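搜索本刊 输入关键词 高级检索

3.2 问卷的发放与筛选

本研究关心的问题是:在开放式办公环境中,墙面与桌面的明度是否影响员工对房间大小的判断。以往的研究大多在实验室里用投影完成,受试者没有真正坐在房间中,因此结果与日常经验之间有一定距离。Salgado 在 Macedo 的调查已经指出这一点,但是他的样本只包括一家公司。

我们在 Moltthorpe 和 Brisitz 两地发放问卷4000份,收回有效问卷3883份。发放工作在十月完成。无效问卷主要有两种情况:一种是全部题目选择同一个答案,另一种是没有填写所在楼层。后者本来可以保留,但楼层与自然光的关系比较密切,所以我们决定删除。

问卷采用七级量表,由受试者对“宽敞”“安静”“容易集中”等词语打分。Kelechi Anozie 负责量表的翻译和回译。其中“安静”一词在翻译时遇到困难,因为原文同时包含声音和颜色两个意思,最后我们把它分成两道题。

3.3 初步结果

浅色墙面的房间在“宽敞”一项上得分较高,两地的趋势一致。在“容易集中”一项上,两地结果不同:Moltthorpe 的受试者偏好浅灰色墙面,Brisitz 的受试者则没有明显偏好。我们认为这可能与当地办公室的窗户朝向有关,但是目前的数据还不能证明。

桌面的影响比预想的大。当墙面为浅灰色、桌面为白色时,两者的交界成为视野里比较清楚的一条水平线(图2)。不少受试者在开放题中写道,这样的房间“看起来比较整齐”,也有人写“有一点冷”。
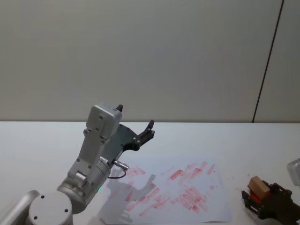 图2 浅灰色墙面与白色桌面的交界

3.4 局限

首先,本研究没有测量照度,只记录了受试者自己的评价。其次,家具的新旧程度没有控制。Dunard 量表对这一因素有专门的题目,以后的调查应当采用。另外,两地的工作时间不同,填写问卷时的疲劳程度也可能不同,这个问题我们将在第四节继续讨论。

分享 7 评论 2
联系编辑部 | 版权所有 | 返回顶部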